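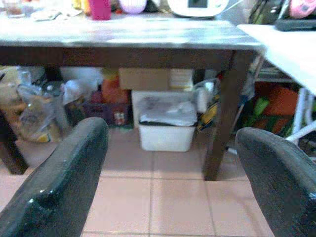 Figure 8.1 A table with a marbled top, with things stored underneath.

Chapter 8
The Second Table

Home advice loves the extra surface. When the kitchen table fills up, we are told, put a folding table next to it and the clutter will sort itself out. Readers should ask who has checked. The Plemwood household study followed 88 kitchens through August, and its authors were quick to credit the added table. They were slower to say what people had put on it.
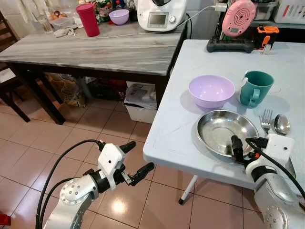
Divina Fajardo objects that a place to set down a bowl and a fork is worth having, even if it solves nothing else. Fair enough. Her point concerns comfort, though, and the claim made for these tables is about order.

A table laid with one person's dishes looks settled.

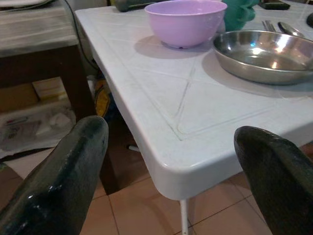 It may look settled for an hour. The study visited each kitchen only 4 times, always by appointment, and most of us clear up before guests arrive.

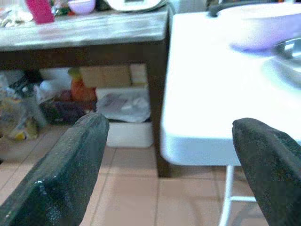
Does a second table reduce clutter? The evidence so far can't tell us, and Section 8.2 looks at why the count of 200 "cleared items" should be read with care.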